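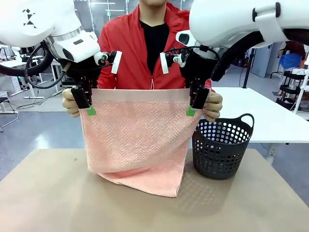
Eliécer Sotelo asks if we could please stop calling everything a bath sheet, half of what we fold is hand towels and guest towels and they don't go in thirds the same way. Fair point, Eliécer. Changed it on the shelf labels, will change it on here when I get a minute.

Towel page, then. Quick one, got a delivery due. People keep asking how we get the pile so even on the Pevia shelves and the answer is mostly corners. Get the corners right and the rest more or less follows. Get them wrong and you'll be refolding the lot before lunch.

Corners first
Hold the towel up by the two top corners and let it hang. Don't snap it, you only end up with fluff in your tea. Look along the top edge. If one side drops lower than the other it's the hem that's shrunk, happens a lot with the Hinetti ones after a few hot washes. Split the diference and carry on.

Lengthways
Long edge to long edge, then run your hand down the fold. Tug it a bit at the bottom. The thick ones want to spring open again so be firm with them. 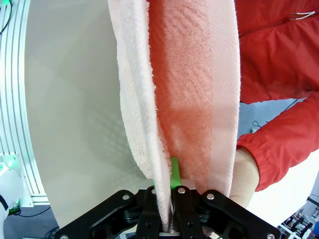 Then in half again top to bottom, or thirds if it's going on the narrow shelf. Fold facing out, raw side to the back. Always. We had 300 go out to Bùi in September with the hems facing front and I still hear about it. They looked like a stack of old newspapers. All came back out of the cages and all got done again, took two of us the whole afternoon plus a bit of the evening.

Smoothing
Flat of the hand, middle outwards. Don't press hard or you squash the loops and it feels like cardboard when someone picks it up. Labels tucked under. Loose threads snipped, never pulled!! Pull one and you'll take a whole row with it.
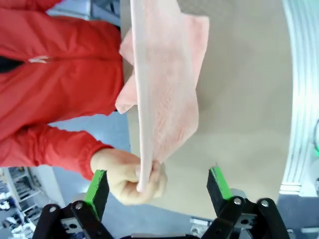 Colours are a pain. Masow do over 4000 pieces a year through us and every batch of the same shade comes out a touch different, so we sort by batch and then by shade within the batch. Pinks are the worst for it. A doubled pink towel can look nearly white along the folded edge and a good bit darker on the flat, so check shade on the flat part only, near a window if you can get one. Then stack in sevens, no more, or they lean.

Odds and ends
- fluffy side out if it's terry on one side only
- damp ones back on the rail, don't even think about it
- anything with a mark goes in the bottom crate, not back in the pile
- tape is in the second drawer down, please put it BACK

More pictures when the blue ones are in, probably the robes as well. Comments are open but I only look at them on a Friday so dont wait on me for anything urgent, ring the desk.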